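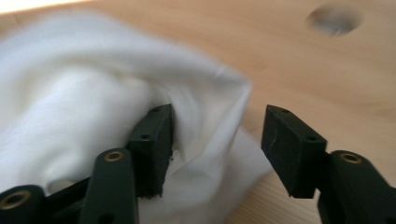 A white cloth on one of the wooden tables at the Rustcombe linen drive.

RUSTCOMBE — The town's spring linen drive has taken in 498 pieces so far, and organizers are asking residents to go through their closets one more time before the last drop-off on Sunday.

The drive collects sheets, pillowcases, towels and tablecloths for families moving into the Lema Street apartments, where the first tenants are due to get their keys at the end of April. The goal is 1000 pieces. Sorting and folding is being done in the old Novlow department store, which has been vacant since the chain closed its Rustcombe branch.

Brian Mussa, who is running the drive, said white bedding has made up most of the donations.

"People have a lot of plain white sheets they don't use anymore," Mussa said. "That works out well for us. They match, and they can all go in the same load."

Most of the donations come in grocery bags or balled up in the bottom of a box. Each piece is shaken out on a table and checked on both sides for stains, holes and worn seams, then washed if it needs it, folded and stacked by size. Fitted sheets go in their own pile. Pieces that don't pass are cut up for cleaning rags, which will also go to the apartments.

Flarier, the laundromat on Depot Road, is letting the drive use its machines after 8 p.m. at no charge. Mussa said the washing has kept up with the donations and that folding is the slow part.

"A king-size sheet takes 2 people if you want the corners to line up," he said. "You can do it alone on a table, but you end up doing it over."

The biggest shortage is twin sheets. Many of the apartments have a small second bedroom, and most of what has been donated so far is queen size or larger. Bath towels are also running low. The drive has enough pillowcases and is no longer asking for them, although it will still take them as part of a set.

Donations do not have to be new, but they should be clean and dry when they are dropped off. Comforters, pillows and mattress pads cannot be accepted this year. Curtains were turned down at first, but Mussa said the drive will now take plain panels that are full length and have no hardware attached.

Finished sets are tied with cotton tape and labeled with the bed size. Each household will get 2 sets of sheets per bed, along with towels and a tablecloth if there are enough to go around. Anything left over will be stored at the town hall annex for later tenants — a second building on Lema Street is scheduled to open in the fall.

Last year's drive, which collected winter coats and blankets, ended with more than 2000 items. Mussa said he does not expect to match that number with linens.

The drop-off table is just inside the side entrance of the Novlow building, next to the parking lot. It is open from 4 p.m. to 7 p.m. on weekdays and from noon to 5 p.m. on Sunday. Anyone who wants to help fold can come during the same hours, and no sign-up is needed.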